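How to get yellowed white shirts white again (and which tips to ignore)

Posted Mar 30, 2018 in Washing and Mending

Every spring I pull out the summer whites and every spring they have gone the colour of weak tea under the arms. And every spring somebody sends me the same tip, the one with vinegar and bicarbonate of soda fizzing in a bowl. The last version I was sent had been shared 1748 times. I would like to know how many of those people had tried it.

I have tried it. Mix the two and you get a lot of bubbles, then a bowl of slightly salty water. Vinegar is an acid and bicarb is an alkali, so they use each other up. The bubbles look busy and I can see why people believe in them, but my shirts came out exactly as they went in.

What you are dealing with

Yellow armpits are mostly sweat mixed with deodorant, particularly the antiperspirant sort with aluminium in it. A shirt that has gone yellow or grey all over is a different problem. It might be body oils that never fully washed out, it might be too much detergent left in the cloth, or it might be dye from the one navy sock. Some cotton also yellows in storage if it was put away less clean than you thought.

Check the label before anything else. What follows is for white cotton and linen. Polyester mixes will put up with most of it in cooler water, though I have never had a result on them worth boasting about. Keep wool and silk well away from it.

What you need

Oxygen bleach powder, meaning sodium percarbonate
A bucket or a sink with a plug that holds
Washing-up liquid
An old toothbrush
Rubber gloves

You don't need a branded "whitening system". I bought the Estetis one, which comes as a powder, a spray and a booster to put in the drum, and as far as I can tell from the back of the boxes the powder is oxygen bleach with perfume in it. It worked. So did the plain tub from Brukodau at a third of the price. The spray I couldn't tell from water.

Step 1. Deal with the armpits first

Wet the patch, rub in a little washing-up liquid and work it with the toothbrush from the inside of the shirt. Be gentle, as thin cotton will go fluffy and then go through. Leave it while you run the water, then rinse.

Do not put chlorine bleach on sweat marks. It can make them yellower, and I have a pillowcase that proves it.

Step 2. Soak

Put the gloves on. Dissolve the powder in hot water, as hot as the label allows, before the shirts go in. Go by the amount on the tub. The Drellis leaflet tells you to tip in 300 g for a single load, and I think that says more about how often Drellis would like you to buy another tub. I used a good deal less and saw no difference.

Push the shirts right under. If a sleeve floats up you will get a tidemark and have to start again. I weigh mine down with a dinner plate. Keep the window open, and never cover the bucket with a tight lid or bottle up what's left of the mix, since it gives off gas as it works.

Leave them for 3 hours. Overnight is often recommended for cotton and I do it for really bad ones, but the water is cold by then and most of the work has been done. If there are metal buttons or press studs, don't leave it that long.

Step 3. Wash as normal

Straight into the machine, with the usual detergent or slightly less than usual. I add a second rinse. If a shirt has been going grey over several years, the extra rinse may do more for it than anything you can buy.

Skip the fabric softener. It leaves a coating, and a coating holds on to the next lot of dirt. I know it smells nice.

Step 4. Look before you dry

Heat can set what's left of a stain, so look at the shirt in daylight while it is still damp. If the marks are fainter but still there, repeat the soak. I give any shirt 2 goes. After that it becomes a gardening shirt and I stop thinking about it.

Tips I wouldn't bother with

Lemon juice and sun. It does lighten things a bit. It also costs a bag of lemons per shirt, and you need sun, which in April I can't promise you.

Crushed aspirin. People swear by it. I ran one armpit with and one without on the same old shirt, and had to look at the pin I'd put in to remember which was which.

Blueing. Fair enough, this one does something, but what it does is add a trace of blue so that yellow looks less yellow. The yellow is still there. Add too much and so is the blue.

The Tedesco laundry ball. No.

Drying and putting away

Give each shirt a sharp shake, pull the seams straight and hang it by the shoulders - a hanger is better than pegs, which leave little ears at the hem. Outside is best if it's dry. Do the top button up if there is one, so the neck keeps its shape. 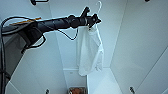 Wait until the seams are properly dry before anything goes in the wardrobe, and don't store whites in the plastic from the dry cleaner's. An old cotton pillowcase with a hole cut for the hook does the job, even one with bleach marks on it.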